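Gulteddale, June, 6:40 a.m.

Watched the fourth episode of Clamo before breakfast. Notes while I still have them.

The premise is simple enough. Two cousins inherit a storage business and spend each episode clearing one unit. Episodes run 24 minutes, shot on one camera, and the sound is better than the budget suggests. Dialogue is recorded close and the room tone is left in between lines. In episode three there was a dropout at the loading dock. Four has no such fault.

Structure of the episode:

- Cold open, one joke, no music.
- Unit door goes up. The cousins argue about who signed the lease.
- Long middle section in which almost nothing is moved.
- A buyer arrives, played by Jucélia Arruda.
- Credits over a phone call.

Arruda is the reason to keep going. She holds a pause longer than the others and doesn't look for the camera. Her scene is 4 minutes without a cut, and the younger cousin (don't have the actor's name, check the credits) twice steps on her line. They kept the take. I would have kept it too. The overlap makes the negotiation sound like a negotiation.

The weak point is still the subplot with the landlord. It has used the same beat in three episodes: he knocks, he's told to come back, he leaves. If it pays off in the finale, fine. If it doesn't, it's dead weight, and I'd cut it by half.

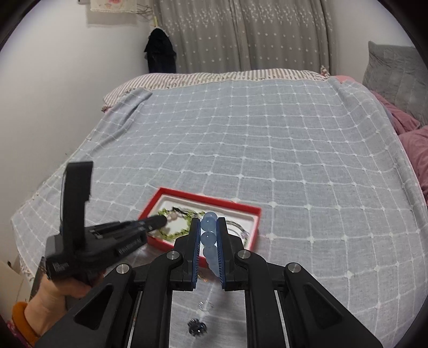 ## 1:15 p.m.

Samina Ghumman called about the list. She wants my rankings for the web series roundup by tonight and still puts Ivik first. I went back and rewatched its pilot to be fair to it.

Ivik is the better photographed of the two. Night exteriors are clean, and the color is consistent from shot to shot, which Clamo can't claim. But the script explains itself. A character enters, states what she wants, and the next scene confirms it. The season has a mystery in it and the answer is visible by the end of the second episode. Samina says that's deliberate. I said deliberate and slow can both be true. She didn't concede and neither did I.

Audience size doesn't help to settle it. Clamo's first episode stood at 4000 views when I looked, with 225 comments, a high ratio for a show that size. Most of the comments I read were about the theme tune. I have no opinion on the theme tune except that it's too loud relative to the dialogue, and I now turn the volume down for it every time.

Also started Somboon, the cooking comedy. Subtitles are out of sync from the second scene onward, late by a full line, so the punch lines land on the wrong faces. Stopped halfway. Will try the other upload before I score it.
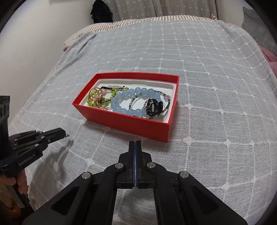
*Blue beads, red box.*

## 9:50 p.m.

Scores sent. Clamo first, Ivik second, Somboon left blank with a note about the subtitles. The other upload has the same fault.

Samina replied within a few minutes. She accepts the blank, wants a paragraph on each of the other two, and asks that I not use the word "pacing." I had used it in both drafts. Replaced it with descriptions of specific scenes, and the Ivik paragraph came out longer and somewhat kinder than planned. The Clamo paragraph is mostly Arruda's scene.

To do before the next episode: get the younger cousin's name, recheck the dock audio on headphones, and find out if the landlord and the voice on the phone in the credits are the same actor. I think they are. The vowels match. If so, I'll have to take back what I wrote this morning about the subplot.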